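Plorklow Planner Gallery: Two Arms, One Orange Sheet

Plorklow is the motion planning and control software we run on our two-arm cell. It takes in camera views, works out where a piece of thin material is lying, and sends joint targets to both arms. This page collects pictures from work on the handling module, which deals with flat, bendable parts. The code is split into three processes: perception, planning and the servo loop. They talk over a small message layer called Clarnero, which Eero Valtonen wrote and still maintains.

The text beside each picture is about the software. Wiring notes and the parts list are on the Cindton page.

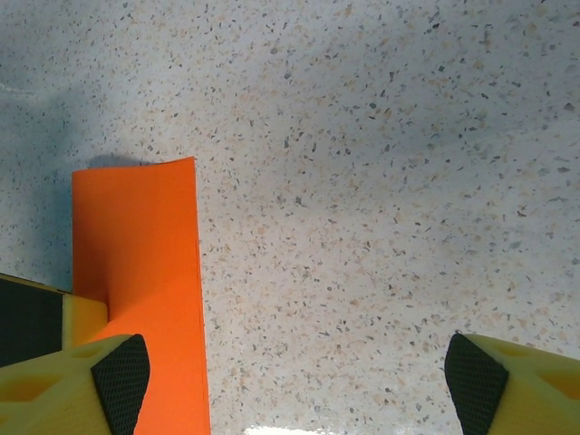 Lappalainen, December

Wrist view with the fingers spread wide and the orange strip nearer the left one. The perception process gets a view like this from the wrist camera and has to return two things: an outline of the material and a guess at which edge can be picked up. Orange on a pale speckled surface is an easy color split. The flecks used to cause trouble all the same, as the first edge detector treated the larger dark ones as corners. Aino Kemppainen replaced it with a color mask followed by a line fit, and the fit now ignores any blob smaller than 25 pixels.

The far end of the strip is slightly lifted. A raised end throws a shadow on the table, and the mask leaves the shadow out, so the height estimate has to come from somewhere else. For now the planner assumes every part is flat and adds a fixed clearance to the approach. Sirkka Kokkonen has a branch that reads the shadow offset as a height cue – it works on recorded data and has not been merged.

Glare is handled with a plain brightness cutoff. Pixels over the cutoff are marked unknown, and the planner will not choose a grasp point inside an unknown region.
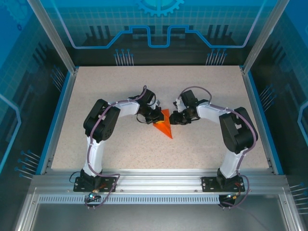
Lotte Van Beek

Both arms reaching in toward the middle, with the grippers nearly facing each other and the orange piece between them. This is the hard case for the planner. Each arm is easy to plan alone, but in the center of the table their reach overlaps and either wrist can block the other. We plan the two arms as a single system and check the pair against each other at every step along the path. The sampler is allowed 3,000 tries before it gives up and asks for a new start pose.

The cables are part of the collision model too. Each one is a chain of capsules that follows the arm from the base over the elbow to the wrist, padded to allow for the loop. Keith Tunstall tuned the padding by hand. Too much of it and the planner refuses any pose where the grippers come close together, so the wrist section has its own smaller value in the config file.

Current settings for this cell:

Planning time limit: 800 ms
Sampler tries: 3,000
Smallest blob kept: 25 pixels
Replay test set: 525 recorded runs

The replay set is run against every change to the planner or the perception code. A change that makes any run end in a contact between the arms is sent back. Changes to Clarnero go through the same set, plus a timing check on the servo loop.

Next on the list is the shadow branch, then a cleaner way to hand a part from one arm to the other without stopping both.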